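Jekitier parallel gripper, wrist camera version

Product details | Downloads | Spare parts | Comments (7)

The Jekitier is a two-finger electric gripper for robot arms that handle long or flat parts. This version is supplied with a small camera fixed at the wrist, facing the fingers. It is sold by Werkex from the Jutthorpe warehouse and can be borrowed on trial before you buy.

Stroke: 100 mm
Fingers: flat, replaceable
Control: Jaidee controller, sold separately
Camera: fixed focus, colour, removable
Trial loan: 7 days

Which camera position to choose

We offer the camera in two positions. The near position sits close to the fingers and gives a good view of small parts such as clips, caps and short brackets. The far position is set back by 50 mm and takes in more of the arm and the work area. Both use the same bolts, so you can swap from one to the other with a hex key. Run the camera setup in the Jaidee menu again after each change.

Small parts rarely cause trouble in either position. Long flat parts need more thought. A wide beam held close to the gripper fills a large part of the view, and what is left of the room shows only in the gap between the part and the gripper body. When the wrist is turned, the background turns with it. If your program looks for shelves or bins by their position in the picture, test it with a part in the grip as well as with the fingers empty.

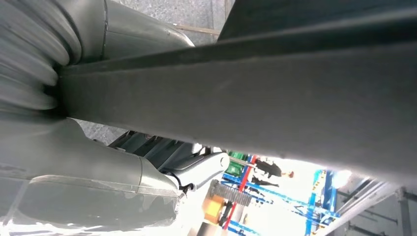

Jaidee users may want to know, writes Tamsel, that the near position worked better on beams once the exposure was set by hand, as bright light behind the part kept pulling the automatic setting down. The manual setting is under Camera, Light, Fixed. It is stored with the program and has to be entered again for each new one.

Fast wrist moves will blur the picture. For checks that depend on an edge or a hole, add a short pause before the picture is taken.

In the box

Gripper with flat fingers
Wrist camera and both mounts
Camera cable, 4 m
Bolts and hex key

The arm flange is not included. Please tell us the make and model of your arm when ordering.

Trial loans

Loans start on the day the gripper reaches you. Return it in the original case with both camera mounts. Page updated 16th April.

Add to basket | Ask for a trial | Compare with other grippers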